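So the desk finally came, and I've been putting off writing about it until I'd lived with it long enough to have real complaints.

Some of you will remember that back in the spring I was going around in circles between a Jondano and a Hisari. Both were walnut veneer, both came with the matching low cabinet, and the two showrooms are on the same street, so I kept walking back and forth between them like a man who'd lost his keys. The Hisari had the nicer drawers (that slow, heavy close, I could have stood there opening them all afternoon). The Jondano had the better top. I went with the top, and I'd do it again, but let me tell you about the delivery first.

They said August, and it was August, so fair enough. What they didn't say was that the desk would come in 5 boxes and that the heaviest one would be left at the bottom of the stairs. I live on the third floor. My neighbor Joscha Kettler came down in his slippers and we got it up one landing at a time, with a long rest on the second floor where we talked about his knees. Thank you, Joscha. I owe you dinner, and I haven't forgotten.

Putting it together took me from ten in the morning until it was time to think about supper. The instructions are all drawings, and they're good drawings, except for the page with the cable tray, where the left and right brackets look exactly the same and are not the same. I put them on backwards. Then I took them off and put them on backwards again!

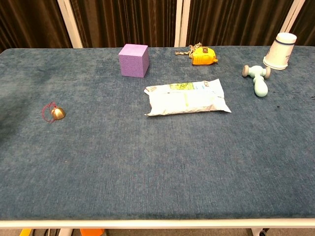

The cabinet was easier. It's the same veneer as the desk, and the grain runs the same way across both, so when you push them together it looks like one long piece. I'd worried about that, since my old set from Popescu was supposed to match too and it never did -- the desk was reddish and the bookcase was closer to mustard, and after a few years by the window they'd drifted even further apart. I sold the pair for 290 dollars, more than I thought I'd get, to a woman who said she was going to paint them anyway.

Okay, money. The desk alone was more than I'd planned on, and I'm not going to pretend it wasn't. The cabinet was 392, and then I went and added the small return (the side piece that makes an L) for another 344. I didn't need the return. I wanted somewhere to put the printer that wasn't the floor, and I'd gotten tired of stepping over it every time I went to open the window. I've had no regrets about it so far, though I do notice it has already filled up with mail.

Now the complaints. The top shows fingerprints, especially in the evening when the lamp is on low. I wipe it with a barely damp cloth and then a dry one, and that works fine, but I'm wiping more than I ever did with the old one. The drawer pulls are a little sharp on the underside, too. I caught a sweater on one in the first week. I may take some very fine sandpaper to them, or I may just swap them out. There's a pair of plain brass ones in the Ornham catalog that I keep going back to look at.

And the height! I'm tall, and most desks leave me hunched over like I'm reading a menu in the dark. The Jondano has screw-in feet that give you another inch or so, and I've got them turned almost all the way out. My shoulders feel better than they have in years. It does wobble a tiny bit if I lean on the front corner, so I've stopped leaning on the front corner.

Next on the list is a chair. Mine squeaks, the left arm is held on with a bolt from something else, and it looks pretty sad next to all that walnut. I've started a folder of possibilities and I'm leaning toward something with a mesh back. If you have one you love, leave me a comment, and please tell me how tall you are when you do.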